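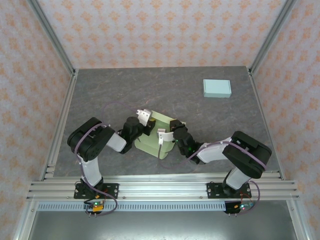
Plitmont's electric buses pass their first winter

If you rode the 11 up Valivside hill in February, you already know how well this went. The two battery buses that joined the Plitmont route last fall have come through their first cold season, and we are so pleased with the numbers that we asked for extra room in this issue to share them.

First, the one everybody asks about. On the coldest mornings the buses still managed 84 miles between charges, with the cabin heaters running the whole time. The full loop, out to the mill and back through downtown with the hospital detour, comes to 64 miles on a school day. So even on a bad day there was charge to spare when the driver pulled in, and that was with the old timetable, which had them idling at the transfer station far longer than they needed to.

The buses are built by Urnov, and they came with a heat pump as standard plus a small resistance heater for really bitter weather. Our drivers were skeptical of the heat pump (so were we, a little). It takes a few minutes to get going first thing, but if the bus is warmed up while it is still plugged in at the depot, the cabin is comfortable before the first stop and the battery hasn't given up a thing. The early crew now switches the heat on at 5 a.m. and has coffee while it works.

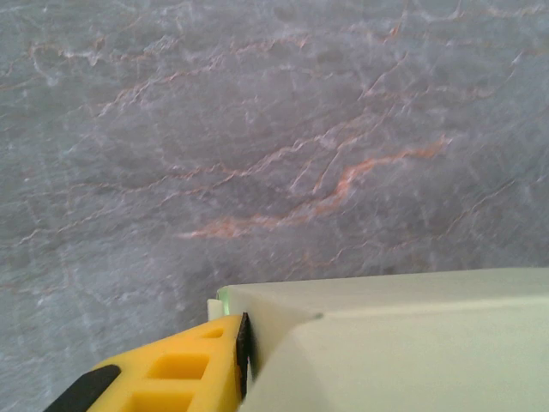

The hill was the other worry. Anyone who remembers the old diesels groaning up past the water tower will enjoy this part: the new ones just go! They pull away from the stop at the bottom with a full load and hold their speed all the way to the top. Coming back down, the motors put some of that energy back into the battery, and the brake pads looked so good at the winter inspection that the shop put the same set back on.

It wasn't all smooth. The charger on the north side of the depot tripped over and over during the January thaw, and for several nights both buses had to share the other one, with somebody coming in at midnight to swap the plugs. Björklund, who supplied the chargers, replaced a seal and a control board, and it has behaved since then. We also had complaints that the buses are too quiet at crosswalks. The low-speed warning sound has been turned up to the highest setting allowed, and we'd love to hear whether you notice the difference, especially at the library stop.

A few changes for spring. The last evening run from Valivside will leave ten minutes later so it meets the train. The rear door buttons are being moved lower after several riders told us they were hard to reach from a wheelchair. And the depot is getting a second pair of chargers, which means some digging along the east fence, so please use the side gate if you're coming in for a lost umbrella. There are a lot of umbrellas.

Next up is the crosstown route, with its long flat stretches and far too many traffic lights. We'll print the summer range figures as soon as we have them.
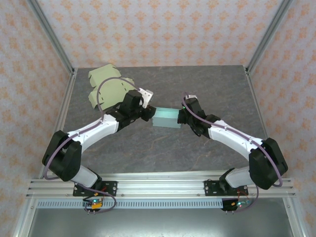

Two robotic arms face to face over a gray marble-patterned tabletop.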